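Clurnow muda regras para páginas de lojas e exige textos próprios a partir de março

A Clurnow, plataforma que aloja sites de pequenos comerciantes, vai deixar de aceitar páginas de produto feitas apenas com texto copiado dos fabricantes. A medida entra em vigor em março e abrange todas as lojas com mais de 60 artigos publicados.

Segundo a empresa, cada página terá de incluir um parágrafo escrito pelo próprio vendedor, um título legível no telemóvel e um contacto visível sem necessidade de abrir outro menu. As lojas que não cumprirem continuam acessíveis, mas deixam de aparecer na pesquisa interna da plataforma.

"Tínhamos páginas com o mesmo texto repetido em dezenas de lojas, por vezes ainda com as instruções de tradução no meio", disse Kekeli Arthur, responsável editorial da Clurnow. "O cliente chega, não percebe o que está a comprar e vai-se embora."

As novas regras foram testadas durante o outono com 182 lojas. Destas, 109 reescreveram as páginas dentro do prazo. As restantes pediram mais tempo ou apoio para a redação, um serviço que a plataforma vai prestar em conjunto com a agência Ekholm.

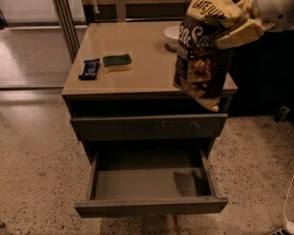
Snacks, uma esponja e uma taça branca sobre um móvel de gavetas.

Entre os comerciantes, as reações dividem-se. Dela Kyei, que vende artigos para a casa através da loja Agbenyega, considera o prazo curto. "Somos duas pessoas e temos quase 2 mil fichas. Escrever um parágrafo para cada uma leva meses", afirmou. A loja pediu que os produtos com menos procura fiquem de fora numa primeira fase.

Já Ebenezer Alhassan, consultor de conteúdos, entende que a mudança vem tarde. Na sua opinião, muitos sites pequenos gastam o orçamento no aspeto gráfico e deixam os textos para a véspera da abertura.

A plataforma concorrente Cleler informou que não prevê adotar regras semelhantes. O diretor técnico, Asger Oddsson, disse que a empresa prefere enviar sugestões aos lojistas e deixar a decisão com eles.

A Clurnow vai publicar um guia com modelos de página ainda antes da entrada em vigor. As dúvidas podem ser enviadas pelo formulário disponível na área de cliente, com resposta até às 18h dos dias úteis.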